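Skevville College, Mechatronics Year Two
Unit 6: Handover faults in service robots
Notes for session 4. Read before the lab.

6.1 What this session covers

Last session dealt with grasp planning on objects that stay still. This one deals with objects that pass between a person and a robot, and with one fault that we had on our own bench in October. The fault caused no injury, but it was logged as a near miss and you will be asked to write it up in the same form that we did.

You will need the lab sheet, the stop procedure card and your notes on current sensing from Unit 4. Anjana Bepari takes the lab. Lecture questions go to Stavros Vlachou.

6.2 Terms

Giver: whoever or whatever holds the object at the start.
Receiver: whoever or whatever holds it at the end.
Shared hold: the period when both are gripping. All of the trouble discussed below takes place here.
Release condition: the test the controller applies before it opens the hand.
Contact threshold: the finger motor current above which the controller decides that something is in the hand.
Soft stop: the arm halts and the fingers keep their last command.
Hard stop: power is cut at the bench switch.

Students often mix up the last two. In a soft stop the fingers can still be squeezing.

6.3 Outline of the fault

The task was a tidying routine. A person offers a cleaning tool to the robot, the robot closes its right hand on it, the person lets go, and the robot moves the tool across the table. Once it has finished, it gives the tool back.

The routine had been run with a sponge, a plastic scoop and a dustpan brush. All three are stiff enough for the fingers to meet a firm surface and for the motor current to rise sharply. The controller treats that rise as a successful grasp.

With a duster the rise did not come. The fibres gave way under the fingers and the current climbed slowly. The controller read this as an empty hand still closing and went on raising the grip command. After 216 control cycles the fingers reached the handle core inside the fibres, the current passed the threshold all at once, and the grasp was marked as good. By then the grip command was at its upper limit.

The person, Debashish Seneviratne, had not let go. The arm started its lift while he was still holding the handle, and his hand was pulled towards the robot's fingers. He let go, and Phyllis Ellwood pressed the bench switch.

6.4 Why the software allowed it

Three separate things had to be true together.

First, the controller had only one source of evidence for a grasp, the motor current. The Wakex fingertip pads report pressure as well, but the pressure channel had been switched off during an earlier calibration and never switched back on.

Second, there was no time limit on closing. The author of the routine assumed that an object would always be met quickly. A limit had been written in the first draft and was commented out because it kept tripping with the sponge.

Third, the lift did not check for a shared hold. The wrist sensor could have shown a sideways pull. The routine read that sensor only during the return handover, when the robot was the giver.

Note that the first two are faults in the grasp and the third is a fault in the handover. Correcting the first two would have made this event less likely. Correcting the third would have kept the arm still even with a bad grasp.

6.5 A secondary problem: fibres in the joints

Loose fibres can be drawn into the gaps at the knuckles and the base of the thumb. They raise friction, and friction raises motor current, so a finger may report contact when it is touching nothing. This is the opposite error to the one in 6.3 and the two can hide each other.

Annick Delaunay's method is to open and close the hand five times with nothing in it, log the current for each finger, and compare with the clean record. If any finger is more than 2 mA above its clean value at mid travel, take the hand out of use and brush out the joints with the power off. Do not use compressed air. It pushes the fibres further in.

6.6 Changes made

The pressure channel is on, and the routine will not start without it.
Closing has a time limit of 1000 ms. If it is reached, the hand opens and the arm stays where it is.
The grip command for soft objects is capped at 40 per cent.
The lift waits until the wrist sensor shows no outside pull.
The soft stop now relaxes the fingers to the lowest grip that will hold the object. Please check this on your own bench, as the setting is stored separately on each controller.

The Wanigasekara text (chapter on compliant objects) covers the second and third of these in more detail. The library has it on short loan.

6.7 The shared hold on the bench

Both parties are on the duster at this stage: the person has the handle and the robot's right hand is closed at the fluffy end. Look at how the fibres spill out beside the wrist, and consider what a current reading alone would tell you about the grip.

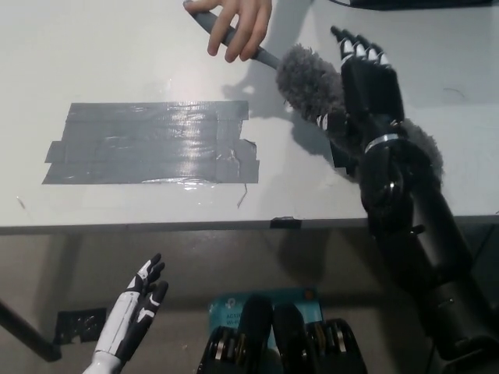

6.8 Lab task

Work in pairs. One person hands over, the other stands at the bench switch and does nothing else.

1. Run the empty hand check from 6.5 and record the result.
2. Confirm that the pressure channel is live by pressing each pad with the end of a pencil.
3. Hand over the sponge, then the duster. Save both current logs.
4. Repeat with the duster, this time keeping a light hold on the handle. The arm must not lift. If it does, use the hard stop and tell Anjana.
5. Plot the two logs on one set of axes and mark the point where the grasp was accepted.

Keep sleeves, lanyards and long hair away from the hand. Hold the handle at its far end.

6.9 Write-up

Use the Pornport near miss form, one per pair. State what happened, what the controller believed at each stage, and which check would have stopped the motion earliest. Two sides at most, with the plot attached. Forms that give the cause as "operator error" will be returned for rewriting.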